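Plulleck Table Cell, soft goods and small parts

Pick, sort and fold station for laundries, gift packers, small returns rooms. Runs on one table. Rated for 3000 picks a shift, one person minding it.

Sold as a kit: arm, stand, controller, soft fingers. Table not included, most shops have one.

What changes for your people. Less reaching, mostly. At Brarnero the packing crew used to stand at the bench all shift filling baskets by hand. Now 4 of them rotate, one on the cell, the others on checking and labels. No one was let go. Two asked for the early shift becuase the cell starts at 5 am and they like the quiet. Wrists are better, they tell us. Grumbling about the beeper, so you can turn it down now (menu, Sound).
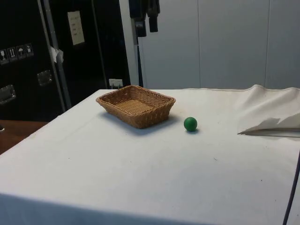 Wayne Heywood

Basket, ball, cloth on a white cover. Teaching a new item takes a morning, longer for fabric. Folded cloth is still the slow one, give the operator time with it and dont set targets in week one.

Training: 5 sessions, on site, whoever will be running it. Not just the supervisor please.

Spares ship from Bivwood. Finger pads wear first, order part 101.
Pruitt controller fits older stands too, ask before you order.

Lead time longer in August. Call for price.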